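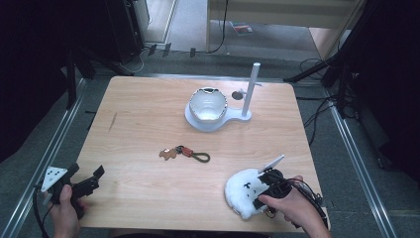

Categories: Personal accessories | Knotted cordwork | Key storage

Search this encyclopedia Go

A keychain is a small connecting piece, usually made of a ring with a strap, chain or cord, by which keys are held together or fastened to a bag, belt or hook. The word is also used for the ornament that hangs from it. Keychains are among the most common personal accessories and are sold as souvenirs, given away as advertising, and made at home as a craft.

Construction

Most keychains have three parts: the ring, the connector and the charm. The split ring is a double coil of spring steel, which lets a key be threaded on without opening the coil permanently. The connector may be a metal chain, a leather tab or a length of cord. Charms are made in metal, wood, rubber, resin and fabric, and animal shapes are a long-standing favorite. A small dog or bear is easy to recognize even when the figure is no larger than a thumbnail.

Cord keychains

Paracord, a light nylon rope first made for parachute lines, came into wide use for keychains as surplus cord reached hobby shops. The type most often used has a woven sheath over several inner strands. A short section is braided or knotted into a thick bar, and the remaining cord is left as a loop that can be passed over the wrist or through a bag handle. Makers often set a bright color such as orange against a dark one such as olive green. The bright part helps the owner find the keys in a bag, while the dark loop shows less dirt. Dark bands may be placed at either end of the braid to cover the finished cord ends.

The cobra stitch, also called the Solomon bar, is the usual pattern for beginners. It lies flat and can be untied if the cord is needed for something else. The king cobra is a second layer worked over the first and gives a much thicker bar. Round braids are softer in the hand but take longer to make.

Regional production

In Relldale, cord keychains were made as winter piecework by households that also tied fishing nets. The Zatley workshop, the largest buyer in the town, listed 41 color pairs in its first printed catalog and later 57. At its busiest it took in 700 finished pieces a month, with the heaviest orders in March, ahead of the spring fairs. The outdoor supplier Skosport sold the same pattern with a plain steel ring and no charm. Collectors generally consider the charmed version more desirable - few of the early ones have kept their original figures.

Storage and display

Keychains are commonly kept on wall hooks, in a shallow dish near the door, or on a small stand. Cord pieces keep their shape best when laid flat, as a tightly bent loop may take a lasting curve. Plush charms, which became popular later, are bulky and are more often hung from bags than carried in a pocket.

Care

Nylon cord may be washed by hand in lukewarm water with mild soap and dried away from direct heat. Frayed ends can be trimmed and sealed again with a flame. Metal rings should be checked for gaps between the coils, and a ring that no longer closes fully should be replaced.

See also: Carabiner; Lanyard; Netting knots; Zipper pull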